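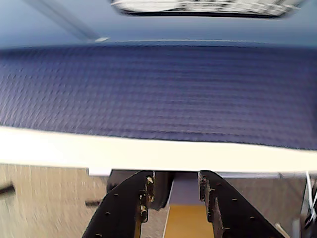 Cesden Residents Board > Town Council > Overnight parking permits, second reading

marta_k
Posted 16 February 2023

Good evening to all. I attended the council meeting and I want to write down what I understood, so that those who could not come have something to read. English is my third language, so please correct me if I used a wrong term.

The proposal is for the streets between Sugden Avenue and the river. Every household with a car on the street at night will need a permit. The price is $45 per year for the first car and $70 for the second. Visitors may park without a permit up to three nights in one month, but you have to register the plate number on the website of Sotell, the company that would run the system. The council did not vote. They will vote after the second hearing.

Councilman Erick Muli presented the plan. He said 1,065 households are inside the zone. I asked how many of them have a driveway and he answered that the town does not have this number. I found it a little strange, but he was polite and he wrote my question down.

oldmillroad
Thanks for doing this, Marta. The minutes never get posted until everybody has forgotten the question.

My problem is simple. I've parked in front of my house for free since I bought it. Now I pay for the same spot and I'm still not guaranteed to get it. What am I buying?

tbd_sugden
You're buying the chance that the guys from the Pomum building stop leaving their vans on our block all night. I work evenings. When I get home I circle for a long time and end up by the car wash. I'd pay the $45 tomorrow.

oldmillroad
So ticket the vans. There's already a rule against commercial vehicles overnight. Enforce it.

tbd_sugden
They're not all marked as commercial. Half of them are plain white with regular plates. The officer can't do anything, I've asked him.

marta_k
Both of you said things that were also said in the hearing. A gentleman in the back row explained the situation with the vans very well, and then a lady explained that she will have to pay for two cars because her son lives at home, and that $115 together is a lot for her.

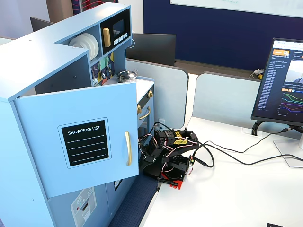 I do not have a firm opinion yet. In the town where I grew up we had such permits and the people complained for one year and afterward they did not complain anymore. But the permits were given by the town hall and not by a private company. I would like to know who keeps the money from the tickets. Mr. Muli said that the contract with Sotell is "in draft" and therefore he could not answer.

eviefurnival
Evie Furnival, Sugden Avenue. I spoke at the hearing too, I was second to last. The draft contract is a public document once it goes in the packet for the second hearing. If it isn't in the packet, they shouldn't be voting on it. I've written to the clerk to ask for it and I'll post whatever I get back.

Marta, one small correction. The three visitor nights are per household, I believe, and not per visitor. So if your sister stays for a long weekend, that's your month gone.

marta_k
Thank you, Evie. I looked at my notes and I had written "3 nights, guest" and this can be read in both ways. If it is per household, I like the plan less. My parents visit every November and they stay for two weeks with a rental car.

oldmillroad
See, that's what I mean. Your own parents.

riverside_dad
Not in the zone but one street over. Has anyone asked what happens to us? Every car that doesn't want to pay is going to move onto Willow.

tbd_sugden
Fair point, I hadn't thought about Willow.

riverside_dad
Well, we have.

eviefurnival
You can comment at the second hearing even if you live outside the zone. You need to sign up with the clerk by noon the same day. Bring it in writing if you can, they cut people off pretty fast.

marta_k
I will sign up again also. Riverside_dad, if you want, I can read your text for you in case you have to work at that hour. Please send it to me in a private message, and write the street names clearly, I sometimes pronounce them wrong.

oldmillroad
I'm still a no. But I'll show up.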